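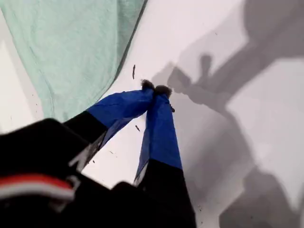 Toalha verde-menta sobre superfície branca

celeste_toledo
Alguém vai ao torneio de sinuca do Clube Escobar em março? A inscrição subiu para 50 reais e a regra mudou: grupos de 6, só o primeiro passa.

taco_torto
Vou. Mas grupo de 6 com um classificado é ruim. Perdeu a primeira partida, já está quase fora.

bakalis.s
Discordo. Ano passado passavam dois e a última rodada não valia nada. Vi gente entregar jogo para ir embora cedo.

taco_torto
Então que façam eliminatória dupla, como na liga Prurkex. Lá ninguém reclama.

celeste_toledo
Reclamam sim, Prurkex terminou depois da meia-noite. O prêmio é de 300 para o campeão, não compensa varar a noite.

bakalis.s
A Sofia Bakalis da tabela sou eu, aliás. Mandaram meu nome no grupo B e no D. Já avisei a organização.

giz_azul
Quinta tem treino aberto às 19h – mesa 2 está com o pano novo, bem mais rápida. Levem o próprio taco.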